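Jevstead Forums > Laundry and Textiles > Folding ribbed knits without stretching the hem

rurier_flat
10/14/24
I fold knitwear for a consignment shop, 243 pieces last batch. Ribbed tops come out with one side longer than the other. Shelf depth is fixed, so the fold has to be repeatable. Current method is sleeves in, then thirds. Is the order wrong?

T. Adebisi
Order is fine. Check how you lift it — rib extends under its own weight if you hold it by one point.

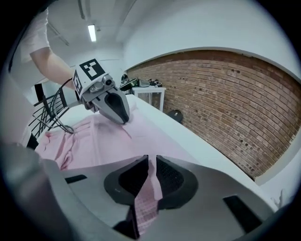

Rib knit should be laid out flat and left to relax before the first fold. I use a white table for it, as a skewed edge is easier to pick out against a plain surface. With the pink one, most of the garment stays spread on the tabletop and only a small strip is pinched up, so the fine ribs carry very little load. Move the fold over low, then let go.

babalola600
Disagree on thirds. Halves put one crease in the fabric, thirds put in two. On a coloured knit both will show.

T. Adebisi
Only if you press the stack. I don't.

rurier_flat
Stack sits under a Jemico divider, so it does get pressed. Will try halves on the next lot and measure both side seams.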